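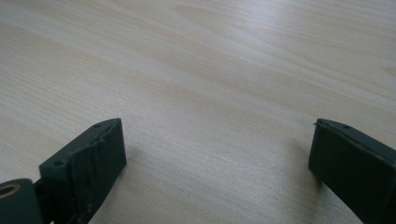 Build a Gripper, Session 4: Fingers, Pads and the First Squeeze
Jenulano Shared Workshop, Saturday group
Notes by Juniper Ruiz-Ortega

Where we are

By now you should have two printed fingers, a bag of hardware and a handle that opens and closes when you pull the trigger. If your trigger still sticks, catch Jayson Lagman before we start. He has a round file and strong feelings about print seams!

Tonight is my favorite session of the whole course, because it's the one where the thing starts to feel like a hand.

Fitting the fingers

Lay both fingers on the bench with the gripping faces toward each other before you touch a screw. Lefts and rights look very alike and everyone swaps them once (I did it with the pads already on, which was a long evening). Start all the screws by hand, close the gripper gently, then tighten. The tips should meet along their whole edge. If you see light at the bottom and contact at the top, back off the lower screw and try again.

Check the tips for burrs. A tiny one hardly matters when you pick up a sponge, but it will scratch a painted part and it can snag thread. Two strokes with fine sandpaper, pulling away from the pad.

Pads

Bare plastic is slippery. You'll see it for yourself: try lifting a glass marble with no pads, then with one, then with both. The difference is wonderful.

Wipe the face with alcohol, let it dry, and press the pad down from the base toward the tip. Creases are ugly but often grip fine on soft things. On flat, hard parts they leave you with only a few points of contact, and the part will pivot. Try both kinds before you peel anything off.

Squeeze test

Put the gripper on the kitchen scale, close it on the block and write down the highest reading. Wakana Oshima's got to 788 grams last time with the stock spring. Mine made it to some 650 before the block shot across the room.

Do it again after ten minutes of opening and closing. Springs settle.

For next time

Bring five objects from home that you think will be hard to pick up. Coins, grapes, a sock, a playing card lying flat on a table. The card is harder than it sounds, so have a go at it and note what you tried.

Spare pads are in the drawer marked Zeleo, 2 per person please.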